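What we're spending on hands next year

The budget for the robot bench is due Monday, so most of this week has gone into a spreadsheet and not into the robot. 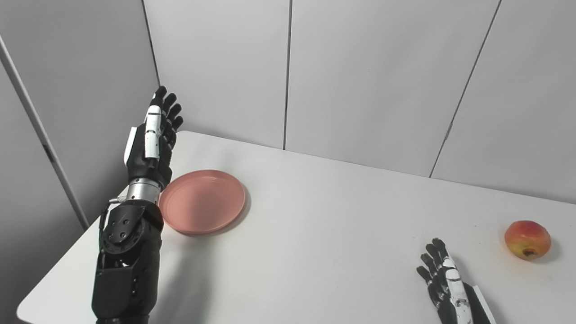

Where the money went this year

We run one two-armed setup with a pair of five-fingered hands, and we use it for tabletop work: plates, fruit, cups, small boxes. Pick up the apple, put it on the plate, reset, go again. It's dull to watch. It's also the sort of job that shows up every weak spot in the gear, and when I went back through the invoices I could see which weak spots we'd been paying for.

The arms cost us nothing beyond the service plan. The computers cost us one power supply. The hands and everything attached to them ate the rest. Fingertip covers were the most frequent order. Cables were second. After that came a long tail of screws, connectors and courier charges, and the courier charges bothered me most. Several of those parcels held a single cable that cost less than the shipping did.

I had put all of this under one line called "consumables", which was a mistake. Fingertips wear out on a schedule and you can plan for them. Cables fail when they feel like it. They need different treatment, so next year they get separate lines.

Fingertips

Jussara Rezende kept a log of every fingertip change, mostly out of irritation, and it has been the most useful document in the whole exercise. Thumbs go first. The little finger hardly wears at all, and we've been buying complete sets and throwing the little finger covers into a drawer. There's a whole drawer of them.

I asked Skadenholm whether they'd sell us thumb and index covers on their own. They will, if we order 100 at a time. That's more than I'd like to store, but the covers keep well in a sealed bag and the price per piece drops enough to make up for the shelf space. It goes in the budget as one order in the first quarter, with nothing after that unless the log tells us otherwise.

A spare hand, or not

This is the argument that took up most of Tuesday's meeting.

Tarcísio Miranda wants a complete spare hand on the shelf. His case is that when a hand goes back for repair we lose the bench for however long the repair takes, and the last one took most of a month. He's right about that. Two people ended up doing paperwork and labelling old recordings when they should have been running trials.

Bianca Mihăilă would sooner put the same money toward a service contract with a guaranteed turnaround. Her case is that a spare hand is only a spare for one side. A left won't go on the right arm, so to be covered properly you have to buy 2, and at that point you've nearly paid for a second bench. She's right too.

I went back and forth. What settled it was looking at which side had failed. Every repair we've sent away so far has been a right hand, and most of our tasks are set up so the right does the grasping and the left holds or waits. So we're asking for one spare right hand and the basic contract. If a left hand fails we'll write tasks that only use the right until it comes back. It isn't elegant, but I can defend it in front of the people who sign for it.

Props

You'd think props would be too small to plan for. I did, and then we had two people buying plates from different shops on different weekends, and the recordings from March don't match the ones from May because the rim height changed.

From now on props are bought once, in multiples, and kept in a labelled tub. Plates, bowls and cups come from the Jukitz catering range, which hasn't changed its shapes in years and is cheap enough that a dropped plate doesn't need a form. I've allowed $200 for the year, including replacements and a few more colours.

Fruit is a separate headache. Real fruit bruises, and it changes weight and colour over a few days. Fake fruit is too light and too slick. Zuleica Bastos has been weighting hollow plastic pieces with sand and glue, and hers come out well, though it takes her an afternoon to do a batch. I've put her time in as a cost, which she thought was funny until I explained that otherwise it looks free and somebody will ask for fifty more.

The table and the walls

A new work surface is on the wish list and will probably stay there. We like white because it's easy to see a dropped screw, and we don't like white because it throws light back up at the cameras in the afternoon. Portela quoted us $600 for a matte top cut to size, delivery included. That's a fair price. I've marked it as "if there's money left in June", which everyone on the team knows how to read.

In the meantime we'll try a blind on the window. Facilities has one in storage.

Software

One line only. We use Zoner to track the stock and the trial logs, and the licence renews in the winter. It does what we need. I looked at two alternatives and both would have meant moving three years of records, so I closed the tabs.

What I'd do differently

I'd start the log earlier. Jussara's covers only seven months, and I've had to guess at the other five. Isauro Magaña, who ran the bench before me, left his notes in a paper binder, and they're good notes, but he recorded part numbers and no dates.

I'd also ask the suppliers for quotes a month sooner. Two of them still haven't replied, and I've used last year's prices with a bit added on top. If they come back higher, the blind will have to do for a while longer.

The spreadsheet goes in on Monday morning. I still need to chase the customs charge on the spare hand, and work out who approved the second torque wrench.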